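Consumer Behavior, Unit 8: Reading Product Claims
Instructor: Sarla Tyagi

Reading for this unit: Kokkonen, chapter 3 (skip the appendix, the sample is too small to bother with).

Toy packaging likes the word "educational." Ask what was measured. The Lelholm study, which gets quoted in every sales brochure, followed 18 children for one April and had their parents fill in the scores. The parents had also bought the toys. I would not build a shopping list on that.

Watch for these:
- "Helps develop" promises nothing at all.
- An age range on the box is often a safety label. Sellers let you read it as a skill level.
- "Teachers agree." Which teachers, and who paid for lunch?

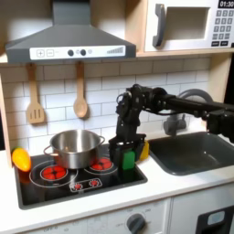
Pretend cooking gets the boldest claims: counting, sharing, healthy eating. Kokkonen found one decent comparison, and the group with plain boxes and spoons did as well on every test.

For next class: bring one toy ad and mark each claim that could be proved wrong. Most of you will come back with a clean page.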